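Buying your first robot arms: the questions I keep getting

I run a small workshop that sets up tabletop arms for colleges, little labs and the odd ambitious hobbyist, and I've been answering the same emails for long enough that it made sense to put the answers in one place. I've spent my own money on most of the mistakes below. If your question isn't covered, write to me and I'll add it when I next sit down with a cup of tea and the page editor.

How much should I set aside on top of the price of the arms?

More than you want to! When I bought my first pair, the arms ate the whole budget and I then had to go back, rather sheepishly, and ask for money for a table, clamps, power supplies, a proper computer and spare fingers. These days I write the arms down as one line and everything else as a second line, and I don't let anyone sign off the first until the second has a figure next to it. Delivery goes in the second line as well. So does tax, which people forget more often than you'd think.

Do I need one arm or 2?

Start from the job. If you're moving things from one spot to another, a single arm is plenty and you'll be up and running much sooner. If you want to hold a box still and take something out of it, or fold a cloth, you'll want a pair. Buying one now and one later sounds thrifty, but check that the maker will still be selling the same model (I got caught by this and ended up with two arms that needed different brackets, different cables and different tempers from me).

Which supplier do you use?

I've bought from Petero and from Astholm. Petero were quicker to answer the phone, Astholm packed things better. Deltness quoted me once and the quote was perfectly fair, only it came in after I'd already ordered. I don't get a penny from any of them. Ask each one for a written quote with the grippers listed separately, as some include them and some very much don't.

How long does delivery take?

My last order took 90 days from paying the deposit to the pallet turning up. I'd been told it would be quicker. If you have a course or a grant that starts in a particular month, count backwards from that and then give yourself extra. Mine was meant to be ready for March and I spent most of March looking at an empty bench.

Is it worth buying second-hand?

Sometimes, yes. Look for play in the joints, ask to see it move at full reach, and make sure the software licence can be passed on to you. That last one matters a lot. A friend of the workshop, Miłosz Sowa, found a lovely arm at a closing-down sale and then paid nearly as much again to get it unlocked. He still says it was a bargain, and I've stopped arguing with him.

What sort of table do I need?

Heavy, flat and bigger than you've planned. Draw the reach of each arm on the floor with masking tape before you order anything, then stand inside it and see how much of your room you've just given away. I'd also think about the surface. Shiny tops bounce light into cameras and are a pain in the afternoon when the sun comes round.

Can I just use an ordinary desk?

For a very small arm, maybe. Anything with a bit of weight will have a desk wobbling the moment it stops sharply, and then you'll spend weeks blaming the arm. I did.

What about the things the robot actually picks up? Do they need a budget?

They do, and it's the nicest bit of the shopping! I allow 200 pounds for a new bench and rarely spend all of it.

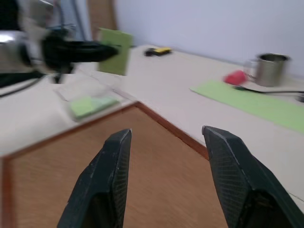

My own rule is to buy ordinary household stuff and to make sure it doesn't all feel the same to a gripper. Pound shops and kitchen departments are your friends. You want something hard, something that squashes, something see-through and something with a handle, so a steel cup, a clear plastic tray and a little yellow toy car will teach you more about your grippers than a box of matching wooden blocks. Get duplicates of anything soft, and keep the receipts in one envelope so that whoever does your accounts doesn't ring you up about a toy car.

How often do gripper fingers need replacing?

It depends on what you pick up and how often you bump the table. Rough or hatched grip surfaces hold well but they do pick up scuffs, and I don't swap a set just for looking tatty. I swap when things begin to slip. Order a spare set with the arm, while you're already paying for the delivery. Buying them singly later is maddeningly dear.

Do I need to buy cable management?

Yes, and buy it at the start. Clips, sleeves, a few sticky pads, nothing clever. Leave enough slack for the arm to reach its furthest point and then tidy whatever is left. The Yammine clips I use are cheap and peel off without taking the paint with them.

Should I pay for the maker's training?

If you've never run an arm before, I would. Ask for it to be done in your own room with your own kit, and get two people trained so that a holiday or a new job doesn't leave you stuck. If you've done this before, ask them to knock it off the price. They usually will if you're polite about it.

What about insurance and safety paperwork?

Ring your insurer before you order and tell them the weight and reach of the arm. Mine wanted a written risk assessment and a stop button within easy reach of whoever is standing at the table. The button wasn't in my original quote, so look for it in yours.

Can you look over my quote?

Happily, as long as you don't mind waiting a bit. Take your bank details off it first, please, and tell me what you want the arms to do, in plain words. The part numbers I can look up.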